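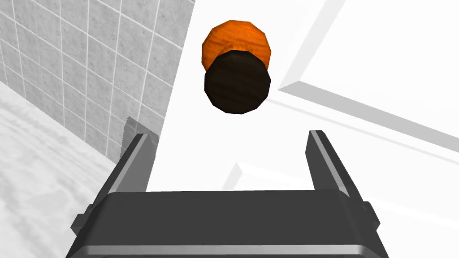

Fig. 9. Simulator view from behind the gripper. Fingers open, wood part ahead, no contact yet.

Section 9 -- Running a knob pick in the Trosis simulator

Who does this: anyone on the Brunico line who used to hand-load knobs. You now set up the pick and approve it. Loading by hand is for stoppages only.

1. Log in at the Trosis desk. Use your own badge, not the shift badge.
2. Open job 253. Wait for the tile wall and white surface to load.
3. Open the fingers all the way. Check clear space on both sides of the gap.
4. Line up on the dark end of the part. The orange piece sits behind it.
5. Step forward slow. Stop before contact and save the postion.
6. Close, lift, save again.
7. Send to Anastasia Pappas for sign-off before 2:00 pm. After that it goes to the next shift.

Note: almost 2000 saved picks in the libary now. Search there first -- a lot of the old Husia parts are already in.

Note: bright surfaces wash out in this view. Turn the light down one notch if you lose the edge.

CAUTION: a good run on screen does not clear the real cell. Guard closed, nobody inside, then start.

Pay grade and breaks stay the same for loaders moved to the desk. Rotation is two hours desk, two hours floor. Questions on rotation -- Stamatia Politis, not the shift lead.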